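Section 5. Packing the orange box (mixed household bits)

For anyone doing a Tusley box at a dining table. Read once, then just get on with it. If you've only got the small cardboard box see section 2, not this one.

**What goes on the table**

- the open box, orange outside or at least round the rim, white inside
- soft things: plush toys, knitted bits, folded cloths, a towel
- light things: packets of snacks, fabric flowers, sponges
- the inventory slip from Drerlow (form 852, both sides)
- pen. Not pencil, Yorath can't read it once it's scanned

**Before you start**

1. Cloth on the table first. Any cloth. Saves scratches and stops things skidding.
2. Pull the chairs back so you can get round all sides.
3. Tip everything out in one heap. Don't sort as you go, takes twice as long.
4. Phones and glasses to the far side. Away from the heap, please.
5. Check the box for anything left in the bottom. Small plush especially.

> **Caution:** carrier bags are not toys and not padding. Keep them off the floor if there's a toddler or a dog about.

**Packing**

6. Stand the box up, open side to the ceiling. On its side is fine while you're emptying, no good for filling.
7. Plush first, flat against the bottom. Squash gently. Ears and legs in.
8. Snack packets upright, next to the plush, barcode end at the top so it can be scanned without lifting the thing out.
9. Second plush alongside the packet to hold it up. If it leans a bit, leave it.
10. Then knitted pieces, anything round goes in a corner.

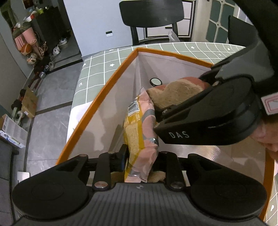
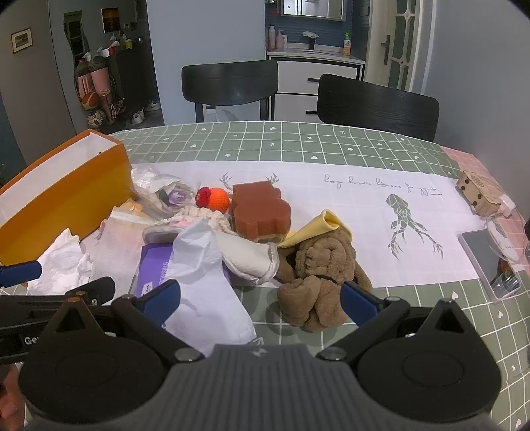

*Page last changed: October. G. Beddoe*

11. Folded cloths next. Triangles are ok, squares stack better. If a towel has come unfolded do it again, a loose one eats half the box.
12. Sponges on their edge down the side. Cut-out shapes face inward or the thin parts tear.
13. Fabric flowers stay in their clear bag. Bag goes on top of everthing, never under.
14. Slippers last, flat, sole to sole. Only one? Write "single" on the slip and pack it anyway.
15. Used tissues in the bin. Obvious, but Uremside have had 8 boxes back with them in.

**Notes**

*Bears with a cord round the neck.* Leave the cord on. Tuck the ends under the arm so they don't catch. If it's come undone tie a plain bow, no knots.

*Purple box.* Goes in whole, lid shut, lettering up. Too big? Don't force it, put it in a second orange box and mark the slips 1 of 2 and 2 of 2.

*Paper runner.* Not part of the kit. Stays on the table. Two people have now packed one by mistake and it's a pain getting the creases out, cool iron, back side only.

*Mirror disc.* If your box has a little mirror-like disc on the inside wall, keep hard things away from it. Soft things can touch it. Don't peel it off to see what's behind.

*Flat plastic sheet.* Slide it down the side once the box is full. Doesn't matter which side.

**Closing up**

16. Press down with a flat hand. Should give a little. If it springs back over the rim take one cloth out.
17. Tick the slip agianst what's in the box, top layer down. Anything not on the slip, add by hand at the bottom.
18. Slip inside, on top, folded once.
19. Close. No tape on the orange, it lifts the colour. String is fine.

> **Caution:** no opened food. A packet with a split seam goes in the bin and gets crossed off, even if it's only a tiny split.

**If it won't all fit**

Take out the towel first, then the largest plush. Refold the towel in thirds. Try again from step 11. Still no good, start a second box and ring Drerlow for another slip number before you seal the first.

Questions to Glenys Beddoe at the Uremside desk, mornings are best. Unpacking is section 8.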